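Bench Tips: When the Arm Jams a Plate in the Holder

Last September we lost most of a Thursday to a jammed plate. A small Grukum arm at our Stamley shop was putting microplates away in an open-front holder, the kind most people call a plate hotel. It had done the same move all week. On move 1,610 it came down with the plate sitting a hair crooked in the fingers, the front edge caught, and the arm kept pushing until the force limit tripped.

The damage was one cracked plate, a bent finger screw, and a holder knocked out of line. The larger cost was the two hours after that, when we did several things in the wrong order. These notes are what we now keep taped inside the cabinet door. They should suit any small bench arm that picks up flat things and stacks them.

First five minutes

Press the stop before you reach in. An arm that has tripped on force can look dead and still be waiting to retry. Ours was set to try again after a pause, and the first person at the bench had a hand near the holder when the status light changed. No one was hurt. We turned the automatic retry off that afternoon and it has stayed off.

If your stop button is on the far side of the bench from where you normally stand, move it. A longer cable is cheap.

Do not open the gripper from the screen as your first step. It seems like the natural thing to do, and it is what we did. The plate was the only thing holding the load between the fingers and the holder, and when the fingers opened it popped out sideways and cracked on the bench. Put one gloved hand under the plate, have a second person work the release, and open slowly.

If there is liquid in the plate, put absorbent towels down before anything else moves. Lay them flat and keep them clear of the arm's base and any cable entry.

Write down the position numbers before you jog the arm away. Take a picture of the screen with your phone if you are in a hurry. Ours were lost when we homed the arm, and we spent a long time guessing how far off the plate had been.

Getting it loose

Back the arm straight up. Never slide it sideways to clear a jam, even if sideways looks shorter. Holders like these have thin uprights, and a small arm can bend one without the motor noticing. Use the slowest jog speed and the smallest step you have.

If straight up does not work, stop and check whether the plate has wedged under something. A plastic spatula from the kitchen drawer is a good tool for this. Slip it under the low corner and lift lightly while the other person jogs up one step at a time. Keep screwdrivers away from it. They chip the rim, and the chip ends up in the stack.

Once the plate is free, set it aside even if it looks fine. A plate that has been squeezed can have a slight bow, and a bowed plate will jam again. Lay it on a piece of window glass and press each corner. If it rocks, it goes in the plastics bin.

Finding the cause

We blamed the software first. Plirer, the program we use to plan the moves, had been updated that week, so it seemed a fair guess. We rolled it back and got the same crooked approach. After that we went through the hardware and found two small faults that added up.

The first was the holder. It sits on a breadboard plate and had been held by one screw, because the second had been borrowed for something else. One screw lets the base turn. You could not see it by eye, but a square against the back panel showed it right away.

The second was the finger pads. They had gone shiny, and the plate was slipping a little each time the arm sped up.

Check these in the order of how easy they are to check. Push on the holder with a finger. Wipe the pads and look at them under a lamp. Look at the screws where the fingers mount. Only then go into the program. Going over the handover slowly in simulation, with the plate above the holder, is also a good way to see how little room there is.
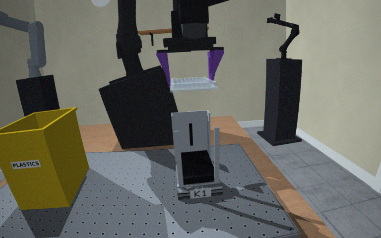
The K1 holder and the PLASTICS bin in the simulated cell. 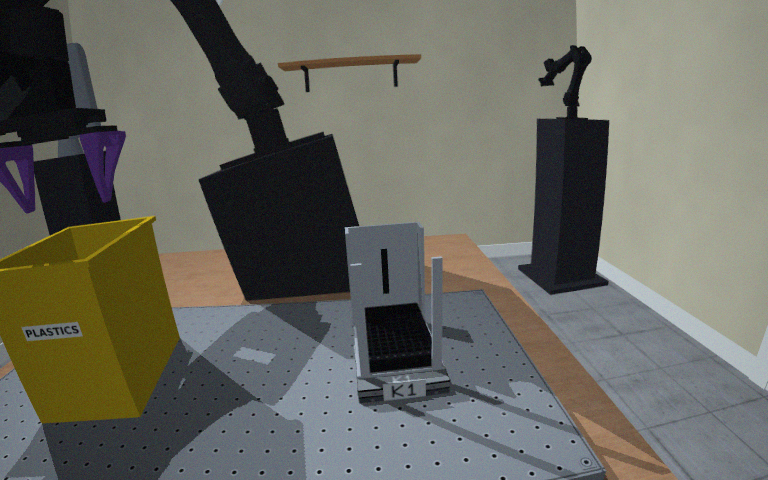
Use two screws in every fixture, on opposite corners if the base allows it. Put a paint-pen line across each screw head and onto the base. When the line no longer meets up, the screw has moved. It takes a second to check and needs no tools.

For pads, a wipe with rubbing alcohol on a lint-free cloth brings back some grip. Let them dry fully before the next run. If they still look glossy, replace them. We used to wait until they failed. Now we change them every 600 moves and write the count on a strip of masking tape stuck to the cabinet. The worn ones can be cut up as feet for small boxes.

Setting the limits

Our force limit was set far too high. Someone had raised it months earlier to stop nuisance trips and never put it back. To find a better number, we ran an empty plate in and out and lowered the limit until it tripped on a good move, then went back up a little. On our controller that came out at 745. Yours will be different, so don't copy the number. Copy the method, and write the result down where the next person will look.

Slow down for the last bit. The arm can travel at normal speed across the bench, but we have it stop above the holder, wait a moment, and then go down at a crawl. The wait lets any swing die out. It adds 15 seconds to a full stack, and we have not missed them.

Add a check that the plate is level before the arm goes down. If your arm has no sensor for this, a cheap one that looks across the top of the holder will do the job – just make sure the beam is not pointed at a window. Ours was at first, and it gave false alarms every sunny afternoon.

Keeping the area clear

Decide where the scrap bin goes and mark its outline with tape. A bin that drifts a few inches over a week can end up under the path of the arm. Empty it before it is heaped. Broken plates have sharp edges and like to stand on end above the rim.

Label fixtures on the front, in letters you can read from where you stand. If there are two holders with similar names, give them different colored tape as well. The name on the label and the name in the program should match letter for letter. We had a holder that was one thing on the bench and another on screen, and it confused every new person.

If more than one arm can reach the same area, park the ones you are not using and lock them out before you put your hands in. Stopping one arm does not always stop its neighbor. Test this on your own setup with nothing loaded. We found that the stop at our Vidal bench covered only one of the arms there.

Starting again after a jam

Check the stack by hand and correct the count in the program. If a plate was removed during the jam, the arm may still think it is there.

Check that the fingers close evenly. Slip a piece of paper in at each side and tug. The pull should feel the same.

Run the first move with no plate, the second with an empty one, and stand by the stop for both.

Write a line in the log, even for a small jam. When we read back through ours, there were two earlier entries that said "sticky, pushed it in by hand." Both were at the same holder. If you find yourself nudging a plate home with a finger, get the square out that day and check the base.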